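Finished the first full round of gripper comparisons for the PC teardown cell, so writing it up before I lose the notes. Three grippers, one arm, one job: take parts out of old office desktops without wrecking them. Thread.

Background for anyone new. We get retired desktops by the pallet and want the memory, the drives and the power supplies out in reusable condition. A person with practice is quick at this. The arm is slow at this. I knew that going in.

The three candidates: the Geneo parallel gripper with its stock fingers, the Delovine with the longer, narrower fingers, and a Stasiv soft gripper we had left over from a packing job. Same arm, same wrist camera mount, same Jirix controller for all three.

939 grasp attempts in total. I logged every one as clean, messy or failed. Messy means the part came out but something else moved, or the gripper touched a part it had no business touching.

Soft gripper first, because it's the shortest story. I stopped after 108 attempts. It handles loose drives on a bench very well. Inside a case it's too wide, and the fingers fold over when they hit a bracket. It also can't press a release tab. Back on the shelf.

The Geneo is the one I expected to win. It closes hard and repeats well, and the force readings are steady from one run to the next. For drives and power supplies I have no complaints.

Where it struggles is memory. The stock fingers are thick at the tip, and with a cable bundle close to the slots there isn't room to open and go down at the same time. You end up shoving cables aside, and that goes in the log as messy.

The Delovine fingers reach in much better. The cost is flex. Pull on anything that's seated firmly and you can watch the tips spread. On stiff expansion cards it slipped enough that I lowered the pull speed to a quarter of what the Geneo uses.

Cables are the main problem with all of this. A case on a CAD screen is a tidy box with flat surfaces. A case off the pallet has power leads looped wherever the last person left them, and a SATA cable lying across whatever you wanted to grab.

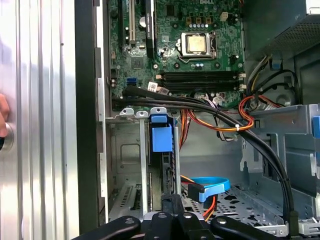 So I changed the order of operations. The arm now goes for cables before it goes for parts. Find the connector, pull it, move the loose end out of the working area, take another look. It adds time to every unit, but messy grasps dropped enough that I'm keeping it.

Connector pulling deserves its own post. SATA data plugs are fine with either parallel gripper if you come in straight. Coming in at an angle, even a small one, you lift the whole cable and the plug stays put. Latching plugs are still a manual step here.

On the camera. I ran the wrist camera in two positions, one close in above the gripper body and one on a 178 mm bracket set further back. I assumed further back would be better because you get more of the case in view.

It was better for finding things and worse for picking them. From the far position the fingers cover the last bit of the approach, right when you need to know if the tips are on either side of the part. Close in, you see the gripper and the target together until contact.

Close position stays. For the wide look, the arm backs off and takes one picture from higher up before it starts. Cheap fix and it needed no new hardware.

Lighting was more trouble than camera position. Bare metal inside a case throws glare straight back at a wrist light. Perforated trays are the worst for depth – the holes come through as noise and the planner thinks the surface is lumpy. I turned the wrist light down and put two diffused panels over the bench.

Colored tabs help a lot, by the way. Some makers put blue plastic on anything you're supposed to press or slide. That is for human technicians, but it's also the easiest thing in the whole case for a camera to find. I wish all of them did it.

Controller notes. The Jirix box is fine. Force limits are easy to set and they hold. The config screen logs you out after 27 minutes and throws away unsaved changes. I lost a full set of grip profiles that way, twice. Save early.

One more thing about force limits. I had a single limit for the whole job at first. Bad idea. What you need to free a drive from its cage is far more than what you want anywhere near a motherboard. Limits are now set per part type, and the arm stops and waits for me if it goes over.

Where I landed for now: Geneo body, with custom fingers that are narrow at the tip and thick at the base. First set is being machined. If they flex like the Delovine ones I'll shorten them and try again.

Not tested yet: tool changing in the middle of a unit, small form factor cases, and anything with screws. Screws are a separate project and I'm putting that off.

A few people asked for the attempt log. I'll clean up the column names and post it, probably in March. The failure notes are typed by me between runs, so expect typos.

Next post will be the new fingers against the stock ones, same cases, same order, same limits.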